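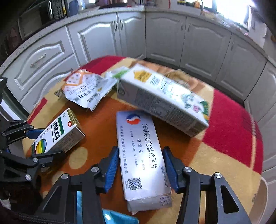
Figure 2.1 Medicine cartons, a food carton and a snack wrapper on a patterned tablecloth. The long white box is levamlodipine besylate tablets.

Chapter 2
What Ends Up on the Table

Every home has a surface where things land. In some it is the hall shelf, in others the top of the fridge, but most often it is the table, because a table is at hand height and people come through the door with their hands full. The designer of the table had meals in mind. The table itself has no opinion and will hold a box of tablets as willingly as a bowl of soup.

Chapter 1 dealt with cupboards, where somebody has at least made a decision. Here we deal with the stage before the decision, which in many homes lasts several years. You will learn to sort a mixed surface into kinds, to tell a package from its contents, and to work out where medicines should live when they have been living beside the snacks.

By the end of the chapter you should be able to:
sort the contents of a table by use, by risk and by how often each thing is wanted;
read a carton for the facts that matter to storage;
set up a single medicine place and persuade the rest of the household that it exists;
throw away a wrapper.

The last of these is harder than it looks and has a section to itself.

2.1 The mixed surface

Look again at Figure 2.1. There are two medicine cartons on the cloth, a long white one and a smaller white and green one with a red OTC badge. OTC stands for "over the counter", and it marks medicines sold without a prescription. Behind them are a large food carton, open at one end, and a crumpled snack wrapper with a torn edge. The tablecloth is orange, red, cream and yellow, with dots and flowers, and does a fine job of hiding anything small. Anyone who has lost a tablet on a cloth like that will know the sort of afternoon that follows.

We call this a mixed surface. The term comes from Trilok Jaiswal's household survey in the town of Bajpai, where visitors with clipboards listed everything lying on the main table of each home at eight in the evening. They visited 51 homes and wrote down 3631 items. Several families tidied up before the visit, so the true figure was presumably worse.

Jaiswal's team found that people could nearly always say what a thing was and could seldom say why it was there. "It's on its way upstairs" was the favourite answer. On a second visit, a good many of these travellers had not yet set off.

2.2 Packaging is not evidence

A carton tells you what was put in it at the factory. It says nothing about what is in it this evening. Boxes get used again, strips of tablets go back into the nearest cardboard, and a biscuit tin has been full of buttons in every house the author has ever visited.

With food this leads to disappointment. With medicine it can lead to real harm, and the joking stops here for a paragraph. Tablets should stay in their own carton with their own leaflet. If the flaps are crumpled and no longer shut, keep the carton inside a second container; do not move the tablets into something prettier. If you find loose tablets you can't identify, take them to a pharmacist. The same goes for a carton whose label you cannot read, whether the print is too small or the language is one you don't know.

When you pick up any medicine carton, look for the name of the medicine, the brand name if there is one, the expiry date and the storage directions. These are rarely printed side by side. Finding them all may mean turning the box over more than once and, past a certain age, fetching your glasses, which are on the table under something.

2.3 Before you begin

For the exercises you will need a table that has been left alone since at least Saturday, a notebook, a rubbish bag and a tray. Some readers will have seen the Devora sorting tray or the Genik stacking box in the shops. Both are perfectly good, and so is the lid of a shoebox.

Do not tidy first. Students always want to tidy first. Make your list with everything where it lies, then put one of these words beside each item: eat, take, keep, bin. "Take" means medicine. If an item seems to need a fifth word, that word is usually "later", and it is not allowed.

Keep your list safe, as you will need it for section 2.4, where we start with the things marked "bin" and find out how many of them you went back for.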